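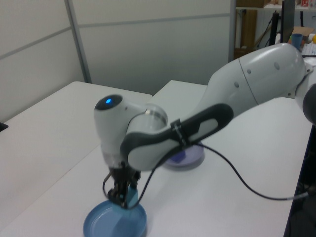 Two dishes, two blocks. Room 238, Stillholm Annex.

The Jirkport Bureau of Matching received Teresa Laskowska at nine and issued her form 2494. Under Section 2, each block was to be assigned a dish of its own color. Purple belonged with lavender. Blue belonged with blue.

"And if a block should prefer otherwise?" she asked.

Bok-nam Hong, Senior Registrar, consulted the regulations. The matter had last been raised in June – by the Ollalance office – and no ruling had been entered.
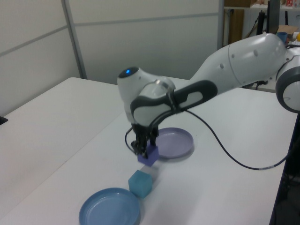

"An applicant may submit a statement on the block's behalf," he said at last, and turned the form over. The reverse was blank. Teresa Laskowska uncapped her pen.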